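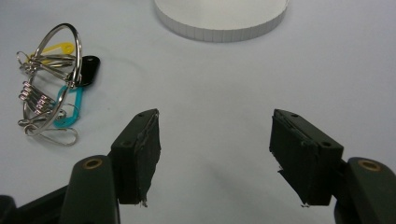

Sorting Rings, Wire Hooks and Colored Tags

Workshop > Tips > Small Parts
2 min read

Metal rings and bent wire pieces catch on each other in a drawer, and pulling at them only makes the tangle tighter. Put the cluster on a pale, smooth tabletop where every loop shows up against the surface. Find the biggest ring first and hold it still with one hand. Slide the smaller loops along it until you reach an open end, then unhook that piece and set it aside.

Leave the plastic tags on until the metal is apart. Yellow and black are easy to tell from each other at a glance, so use them for the things you reach for most. A tag with a hole close to its edge will tear if you twist the wire, so turn the wire and tag together.

Write the color code on a card and tape it inside the drawer. Ours was done by Lucie Li in June and hasn't needed changing.

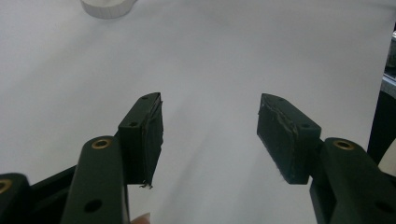
Kadel Small Parts Bench

Wipe a white top before you start. Smudges are hard to see straight on – get your eyes down near the level of the surface and look across it toward the light. A soft cloth with a drop of dish soap is enough for most marks. Rinse the cloth, go over it again and dry it.

For pencil or rubber marks, use a damp melamine sponge with very little pressure. Skip it on glossy tops.

If you lay down paper instead, tape the corners and change the sheet when it gets gray. Short wire ends go in a lidded tin, not the wastebasket. Spare rings hang on the 5 hooks by the door, largest at the left.

Missing tags: ask Satish Kartha.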